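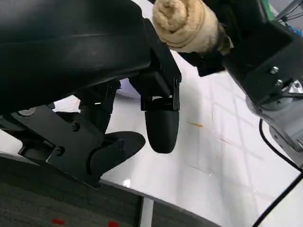 Otar Table Setting Set
Item no. 1178
Supplied by Fledex Institutional Equipment

Overview

The Otar Table Setting Set is intended for schools, day programs and practice rooms in which setting, clearing and sorting at a table form part of the regular schedule. The pieces are light in weight and in pale colors, with the exception of the pumpkin, which is brighter. All of them may be used on any flat surface. Many institutions order the set together with the Tullon table top (item no. 1388), described further down this page.

Contents of the set

Mug, plastic, light teal, with one handle. Matte finish.
Plate, plastic, lavender, round. Raised rim and shallow inner well. 21 cm across.
Toy pumpkin, small, striped in white and orange, with a stem at the top.
Roll, soft, beige, with a spiral end.
Storage bag with drawstring and contents card.

Replacement pieces may be ordered singly. Shades can differ slightly between deliveries, and this is most noticeable in the lavender plate. Customers who require several sets in matching color are asked to place a single order.

Use at the table

The pieces are placed so that the plate lies in the middle and the remaining items are within reach on either side. The mug should stand upright with its handle toward the hand that will lift it. The roll may be laid on its side next to the plate. For first sessions, Lamduan Khamphan of our education office recommends starting with the plate and the roll alone and bringing out the mug and the pumpkin later.

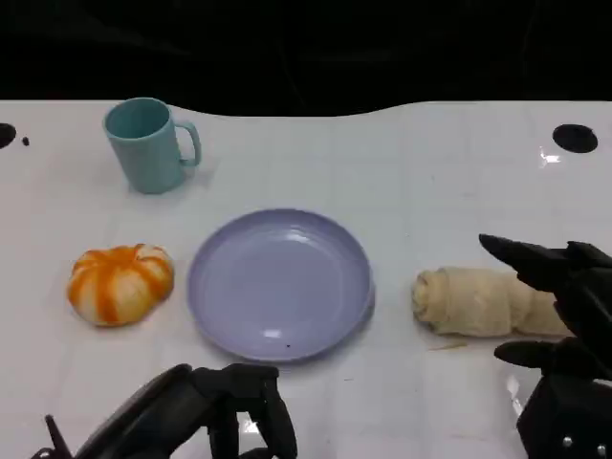 The set is not suitable for serving food or drink. The mug and plate are shaped like ordinary tableware, and they should be stored apart from the dishes in daily use.

Tullon table top, item no. 1388

The Tullon top has a glossy white surface and openings near the back edge. It is delivered without legs and fits the Boros base frame, which is sold separately. Overhead lighting will reflect in the surface. Where this is a concern, a matte cover sheet is available on request – please state the size of the top when ordering.

Care and cleaning

Wipe the mug and plate with a damp cloth and mild soap, and dry them before storage. The pumpkin may be wiped but should not be soaked. The roll should be cleaned by hand and left to dry completely before it is returned to the bag. Crumbs and loose material should be cleared from the table top with a soft cloth. Scouring pads will dull the finish.

Ordering and delivery

Sets are packed individually. Orders of 100 sets or more are handled by Pantelis Ververidis in institutional sales, who can also advise on shipment to several addresses. Delivery takes about three weeks from confirmation. Orders received in August may take longer on account of the start of the school year.

Damaged or missing pieces should be reported in writing with the item number and the delivery note.

Page last revised September 24, 2018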